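3. Materials and Methods

3.1. Site and stock

The stock used in this study was softwood shelving board held in the unheated store at Ilitari and in the heated workroom at Piras. Both rooms had been in use for the same purpose before the study began, and no change was made to their layout, their doors or their window seals. The Ilitari store has a concrete floor and one outside wall. The Piras workroom is on an upper floor, has hot water heating along one side, and is occupied during working hours. Boards were moved between the two rooms only as set out in Section 3.3.

All boards were planed on four sides by the supplier and delivered without finish. They were received in a single lot in June and left wrapped until the first readings were taken. A total of 31 boards were accepted. Boards with a knot crossing the full width, with resin pockets on either face, or with end checks longer than the board thickness were set aside at this point and do not appear in any of the tables. Growth ring direction at the end face was recorded for each accepted board as flat, rift or quarter. Where the two ends of one board disagreed, the end with the steeper rings was used, which slightly overstates the share of rift stock in the sample.

3.2. Measures of shape

Three kinds of distortion were recorded: cup, bow and twist. Cup was taken as the greatest gap between a straightedge and the concave face, measured across the width at the middle of the board. Bow was taken in the same way along the length. Twist was taken by resting three corners on a flat plate and measuring the height of the fourth. Crook was measured during the pilot but dropped from the main series, as the readings were smaller than the difference between two operators working on the same board.

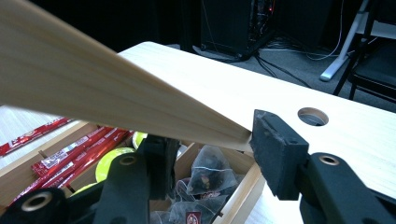 Cup is reported as a ratio of gap to width, so that boards of unlike width can be compared. Bow and twist are reported as plain distances. We note that the practice in earlier work has been mixed on this point, with several sources giving bow as a ratio as well; those values can be recovered from ours by dividing by the nominal length in Table 2. Each reading was taken twice, with the board lifted clear and set down again between readings, and the mean was kept. Where the two readings differed by more than the smallest division of the feeler set, a third was taken and the median kept instead.

Moisture content was read with a two-pin meter at one third and two thirds of the length, on the face away from the straightedge. Pin holes from earlier readings were avoided. The meter was corrected for species and for room temperature with the maker's table. No oven-dry samples were cut, since the boards were needed whole for the later stages, and the moisture values should therefore be read as relative within this study.

3.3. Storage treatments

Boards were assigned to one of three treatments by drawing numbered slips. In the first treatment (flat, stickered), boards were stacked face down on cross strips with free air on all sides. In the second (flat, tight), boards were stacked face to face with no strips. In the third (leaning), boards stood on one end against a wall at a steep angle, as is common in small shops that lack floor space. The leaning treatment was included at the request of the Clomov workshop, where it is the normal way of keeping short stock.

Each treatment ran for 21 days at Ilitari, after which the boards were carried to Piras and left for a further period of the same length. The move was made in one trip. Boards kept their treatment in the second room, and strips were reused in the same positions. The order of boards within a stack was not changed. This last point matters for the tight stacks, where the top board has one exposed face and the others have none, and we return to it in Section 4.2.

The climate in both rooms was logged without a break, giving 716 paired records of temperature and relative humidity after the removal of records taken while a door stood open. Door openings were identified from the staff log, with the result that short unlogged openings may remain in the data.

3.4. Support during handling

A source of error that we did not foresee in the pilot was the way in which a board was held before and during a reading. A long board held at one end sags under its own weight, and for thin stock the sag can be of the same order as the bow being measured. During the main series, every reading was therefore taken with the board at rest on two supports placed symmetrically about the middle, and the same supports were used in both rooms.

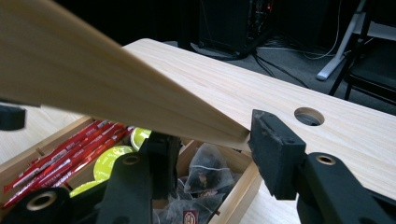

Figure 1. Light wood board and tabletop.

The choice of surface under the supports was given less weight than it deserved at the start. A fitted worktop is seldom as flat as a reference plate, and its errors are added to every reading taken on it. Office and workshop tables also tend to have features that break up the usable area. The one in Figure 1 has a rounded corner and a round opening toward one side, and a support foot set over such an opening, or hard against a curved edge, will not bear evenly. We placed the supports well inside the edges and clear of any hole, marked their positions with tape, and checked the surface between them with the straightedge before each session.

Twist readings are the most exposed to this error, as they depend on three points of contact. They were taken on the steel plate only, which was carried between rooms with the boards and left to settle overnight before use. Bow and cup readings were taken on the worktop supports. We did not attempt to correct earlier pilot readings for surface error, and the pilot data have been left out of the analysis in full.

3.5. Exclusions and analysis

Of the accepted boards, 5 were excluded after the move: two had been marked with the same number, two had been dropped on the stairs and showed crushed corners, and one split along the pith in the first week at Piras. The split board had been in the leaning treatment. One split is too few to support any statement about treatment, and we make none.

Change in shape was computed for each board as the reading at the end of a period minus the reading at its start, with sign kept - a board that cups one way and then returns past flat is counted as having moved by the full amount. Treatments were compared with a rank test, as the cup values were strongly skewed. Ring direction was entered as a grouping factor. Room was not tested as a factor in its own right, because all boards passed through the rooms in the same order and the effect of room cannot be told apart from that of elapsed time. The worksheet and the cleaned climate log are held in the Putivico archive with the board drawings, and the column names there match those used in the tables that follow.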